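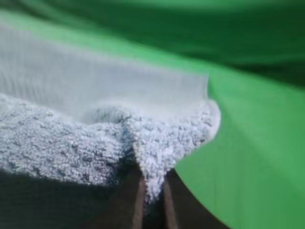
Umlow Hand Towel, Pale Blue-Grey

A terry hand towel with a thick looped pile and a flat woven band at the hem. The band is finely ribbed and a shade lighter than the rest of the cloth. The corners are squared off so the towels stack neatly on an open shelf.

Umlow is the everyday range from Prisine. It was made for guest houses, salons and small gyms, and we sell it to homes at the same price. The matching face cloth and bath sheet are listed separately.

Details
Colour: pale blue-grey
Fabric: cotton terry, 375 gsm
Width: 61 cm
Sold in: packs of 6
Hanging loop: none
Supplier: Panyasiri

Washing
Wash before first use, separately from dark colours. Normal wash with ordinary powder or liquid. Leave out fabric softener, as it coats the loops and the towel takes up less water. Tumble dry on medium or hang on a line. Shake each towel out while damp to lift the pile. If a loop pulls, snip it level with scissors. Do not iron the pile. The hem band may be pressed on a low setting if it curls.

Ordering
Orders go out from our Bravodon store. Unwashed packs can be returned in their wrapper within 6 weeks. Shades can differ slightly between batches, so please order all you need for one room together.

Page last updated 5/2/18. The white version is out of stock until the end of May.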